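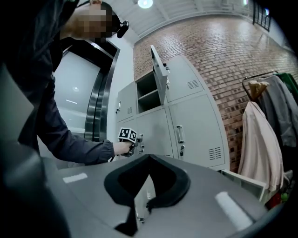
Buy the slower machine

Every supplier who comes through our door starts with output. Kilos an hour, cushions a minute, metres of wadding per shift. The figure is printed large on the front of the brochure and it is nearly always true, in the sense that somebody once got the machine to do it. I think small workshops should stop choosing equipment this way, and I say that having done it myself.

When we set up at Pernness we bought a quilting machine on the strength of its top speed. It was rated well above anything we had orders for. We ran it flat out for a fortnight and then turned it down, and it has been turned down ever since. At full speed the thread broke on heavier covers, and each break meant stopping, rethreading and unpicking a few inches of seam. At two thirds speed the breaks mostly went away and we finished more quilts by the end of the shift. We had paid for a third of a machine we never used.

What I would look at now is changeover. A factory making one product all year can ignore it. We make 14 sizes of quilt and several of those come in two weights, so on a busy day the line is reset five or six times. The Karpenko machine we tried takes 12 minutes from the last piece of one size to the first good piece of the next. The faster one from Hotano took closer to 40, and needed two people. No brochure gave me either number. I had to stand there with a watch.

Then there is the question of who can mend it. I would rather have a plain gearbox and a control panel with real buttons than a touch screen that has to be unlocked by the maker. Touch screens are fine until the morning one goes blank, and then you are waiting for an engineer and the whole room is waiting with you. Dritisus, to their credit, still send a printed manual with a parts list in the back. We have ordered belts from it by part number and fitted them the same afternoon.

People in the trade will say that slow machines cost more per piece, and on paper they are right. If you divide the price by the rated output, the big line wins every time. But the rated output assumes 100 per cent running, one fabric, one size and an operator who never needs the toilet. Divide by what leaves the building in a real week and the gap gets very small. In our case it closed altogether.

I accept there are firms this does not apply to. If you supply hotels with some 105 pallets of the same pillow every month, buy the fast line and hire a fitter to look after it. Most of us are not in that position and will not be.

My advice is to take your own fabric to the demonstration, the awkward one that frays, and ask for two size changes while you watch. Ask what the belt costs. Ask to see the machine at the speed they would run it at themselves, all day, with their own money in it. If the salesman goes back to the brochure at that point - and several have done with me - thank him and try the next one.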